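Unit 6: Can machines do the chores yet?
Notstead Evening Course in Everyday Robotics
Notes for the second half of the term

Last time we finished with the dishwasher, which is a robot that got its job by making us do the hard part. You scrape, sort and load, and it handles the water. Keep that split in mind for everything below, because most chores are still waiting for somebody to solve the loading!

Where things stand on the shop floor

At the Kozan packing line (see the reading) one arm moves 504 cartons in a shift. It's lovely to watch. Every carton is the same size, arrives at the same spot and faces the same way, and the people on the line put a lot of work into keeping it so. When a carton shows up crushed, the arm stops and a person walks over. The stop is part of the design, and a good one.

Where things stand at home

A kitchen has no line. Mugs, jars, a wet sponge, a bag of rice with a clip on it, all in new places every morning. The Mulico exercise asks you to list every object you touch while making breakfast. My own list came to 26, and I don't even cook! For each one, write down:
- where you put your fingers
- how hard you squeeze
- what you do if it slips

Most people find the third column the hardest to fill in. We do it without thinking, and that makes it tough to write into a program.

Practice in simulation

Teams try these tasks in a simulated room first, where a dropped jar costs nothing and you can run the same grasp all night. The catch is friction, soft stuff and liquids, which are hard to get right in software. A grip that holds on screen may slide in a real sink (we'll try this with the Betier gripper in lab).

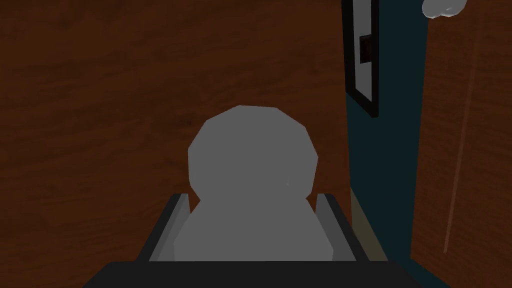

Are two fingers enough for housework?
For a good share of it. Picking up, carrying and setting down rigid things can be done with two flat fingers, and so can plenty of drawers and doors. Folding shirts, peeling garlic and opening a tight lid are much harder that way, and often call for a second arm or a special tool.

For next time: bring your breakfast list, due 4th October, and pick one object from it that you'd bet a machine can't handle. We'll start with the strangest ones.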